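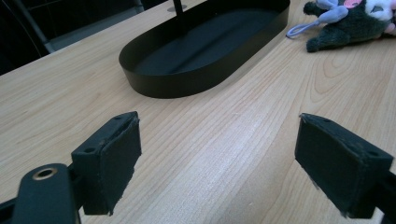 The black oval tray at the far side of the table, with the plush toy just coming in at the right.

Small things and where they hang: a gallery from the Coltlow table

This page collects the pictures and notes from January, when we spent some time on one very small question of the household: where to put the little plush toys, the key rings and the bag charms that nobody wants to throw in a drawer. Benedikt Fuchs brought the stand and I brought the toy. The table was already there. It has a light wooden top with a strong grain, and I have always liked it for showing dark objects, although in the afternoon it reflects the light quite a lot.

I am writing the notes in the order in which I sorted them, so please excuse me if they go a little back and forth.

About the stand
The stand is black metal, with an oval tray for a foot and a post which goes up from the back of the tray. It is the sort that is sold for necklaces and bracelets, but in our house no one wears many necklaces. Benedikt found it in a shop called Kukeck, where it was on the shelf between the soap dishes and the picture hooks. The number on the sticker was 712, and we kept it in case we would like a second one in the same colour. The black is matte, so finger marks do not show so much as on the shiny one I had before.

About the tray
I like a tray with a rim. When you take something off its hook in a hurry, the small parts fall, and it is better that they fall into a tray than behind the radiator. My advice is to leave the tray empty at the beginning. If you fill it with coins and paper clips on the first evening, it will never be empty again. My neighbour has one with nearly 800 buttons in it, and the stand is now only a decoration for the buttons.

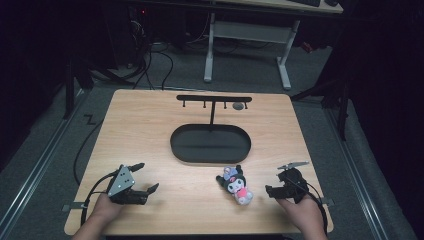
The bar on top has four small pegs, all of them on the underside, and for a toy with a cord loop this is a good arrangement. The loop goes over the peg and the toy hangs with its face to the room. For a key ring it is less good, as a stiff ring does not always find the peg on the first try, and you need some patience.

About the toy
She is in the style of Kuromi, with a black head, a white face and a lavender bow, and the small pink skull which every child in our street seems to recognize. I bought her for my niece and then I kept her, which my niece has not forgotten. On the kitchen scale she is 111 grams. This is light for a toy but not so light for a bag charm, and I would not put two of her at the same end of the bar.

Before hanging a plush toy, look at the place where the cord is sewn on. If the stitches are loose, put in a few new ones with a dark thread. Brush the fuzzy parts with a soft toothbrush, always in one direction. I do not wash mine in the machine any more – the bow on an earlier one came out quite flat and I could not repair its shape.

About the place on the table
We talked about this longer than about anything else. Benedikt prefers the stand at the back, so the front of the table stays free for work. I would put it closer, where I can reach it without standing up. In the end his idea is more practical, and I only mention mine for those who have a deep table and short arms.

If you use a stand like this at the entrance of your home, a small felt pad under the tray protects the wood. I cut mine from a sheet by Jement, which has glue on one side. Trace the oval with a pencil, cut a little inside the line, and press it for a minute under a heavy book.

More pictures from the same series, with the hooks for scarves and the shelf at Hijazi, will come on the next gallery page when I have finished sorting them.

Text and selection: Narendra Pathak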